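Ostcombe Shared Kitchen – users' meeting
Minutes, October 2025

Minutes of the August meeting were agreed, with one objection to the word "resolved" beside the drawers.

The meeting took the kitchen first. It was claimed that everything now has a place. Members were not convinced.

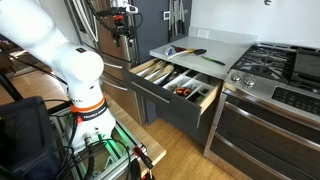 DRAWERS AND KNIVES

Wooden spoons and spatulas stay together in the long compartment of the drawer. Knives stay on the magnetic strip, handles down. A proposal to buy Remus drawer dividers for 400 pounds was met with silence, then refused. It was asked what they would divide that the drawer doesn't already.

Hood and rail. The pepper mill and the row of small jars live on top of the hood. Several members doubted that spices keep well over a gas hob – the reply was that they are handy there. Left as it is until the next meeting. Long-handled tools go back on the rail after washing. Tools for repairs are not to be left on the worktop.

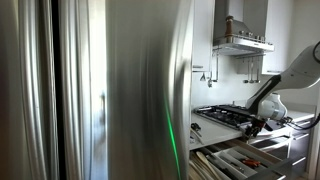 FRIDGE

Milteck has quoted 60 pounds for a service visit. The letter promises "renewed performance" and does not say what that means. To be asked before any money is spent. The steel doors show every mark, and the Golestani polish bought in August was judged no better than a damp cloth.
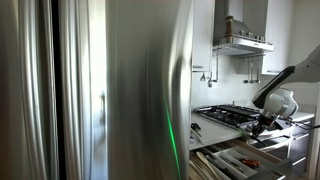

It was also felt that a cleaning rota with 13 lines on it would go the way of the last one. A shorter rota will be tried, without much hope, and pinned up by the door.

Balance in hand: 1592 pounds. Noted.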